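Speaker notes, acceptance rules for soft-goods handling cells
Haritholm, 2024-04-28

Opening. Keep to 13 minutes. Skip the company history. The audience has read the draft rule set, so go straight to the part that was changed after the Lemex review.

Start with scope. The draft covers fixed tabletop cells with two arms handling cloth, garments and other limp items. It does not cover conveyor lines or mobile bases. Say this early, or the first question will be on conveyors again.

Rule 1, run states. Every run is logged with a start state, a stop state and a reason for stopping. Free text in the reason field is allowed but is not counted. Manstead wanted a fixed list of reason codes. We have one now, it is in the appendix, and it will be reviewed in September.

Rule 2, sample size. 500 runs per garment type for a first acceptance. 1,000 if the gripper fingers have been replaced since the last one. Runs ended by an operator stay in the total. Expect an objection from the Halvorsen side. Answer: leaving them out made two cells look equal when one of them was being stopped far more often.

Next slide, pause.

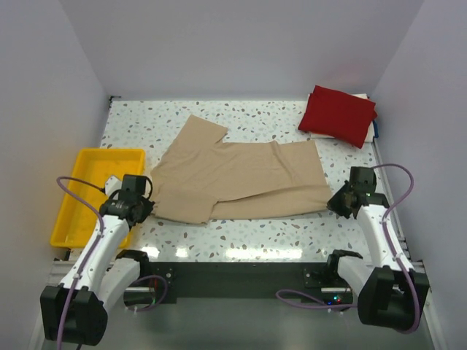 Trousers in the second view, the same workcell in both.

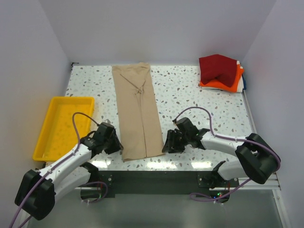 Rule 3 is the one I want time for: the boundary of the work area must be written down before the first run, and anything inside it that is not the work item must be listed by type and place. Most of the reports we received listed the work item and nothing else. A cell with a yellow tray on the left and a stack of folded clothes in the back right corner has two entries to make under this rule before anybody talks about the garment in the middle. The list is part of the start state. If the tray is moved to the other side, that is a new start state and gets a new sheet.

Cables come under Rule 4. External cables on a moving arm are allowed. The report must state where they are fixed, and the free length between fixing points is measured with the arm at full reach. The purple loops on both arms would each need a line. Limit for free length is 900 mm. Do not defend the number at length, refer to the test note.

Rule 5, end state. "Folded" is not an end state by itself. The sheet needs the fold direction, the outline in millimeters and the permitted angle to the table edge. Read out the sample sheet only if there is time.

Rule 6, surfaces. Glare on a glossy top must be checked with the lights at their working level. Record the setting. A matte top is recommended but is not a condition of acceptance.

Open points for the floor:
Who signs the sheet when the integrator and the user are the same company.
Whether a change of cloth supplier counts as a new garment type.
Retention period for run logs.

Take the supplier question first. Written comments go to the Haritholm office, with the rule number in the subject line.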